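Good practice corner: the things we keep putting off writing down

Hello again, and thank you to everyone who wrote in after the January issue. Several of you asked whether the Nirorthorpe recording guidelines were ever going to leave the shared folder and become something people are expected to follow, and I'm very happy to say yes, they are! Folke Westerberg and Jade Tindall have been through the whole draft line by line (with a great deal of tea) and the agreed version comes into use at both Dudavholm and Skadero from Thursday.

Most of it will be familiar if you have ever spent a morning with the hand-held grippers. Harness on first and properly adjusted, then the grippers, then cables routed down the front of the body where you can't catch them with an elbow. Marker cubes are to be wiped with a dry cloth at the start of each session, and please don't pick a gripper up by its cube, however handy it looks. A session is capped at 30 minutes before a proper rest, and Raed Tarawneh has asked me to say that standing about chatting with the harness still on doesn't count as one.

The part that took longest to agree was mirrors. Home furniture is full of shiny surfaces, and a mirror can bring people into a recording who thought they were well out of the way. The new wording says that anyone who might be seen, directly or in a reflection, must be told before recording begins, and that faces are blurred before the files are passed on to anybody outside the team. Omid Ansari wanted mirrors covered altogether, but a dressing table with a sheet over it is not much of a dressing table, and in the end he gave way very graciously.
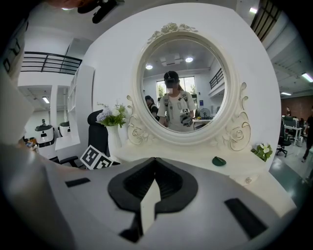
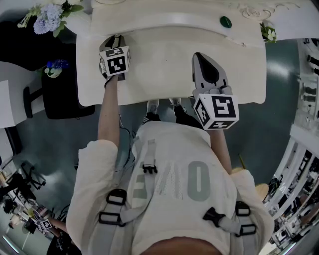 Grippers at the white dressing table, flowers and all.

We also had a long talk about floor space. The rule is now that each person recording has a clear patch to stand in and that stray items on the floor are picked up before anyone starts, which sounds like your mother talking, I know, but when your eyes are on your hands you really don't look at your feet. Zaid Haddadin is putting together a one-page checklist to go up beside each station, and he would love to hear from anyone who has tried something similar, so do drop him a line or catch him at lunch. Comments on the Sang annex can wait until next month, when we should have the revised storage section as well.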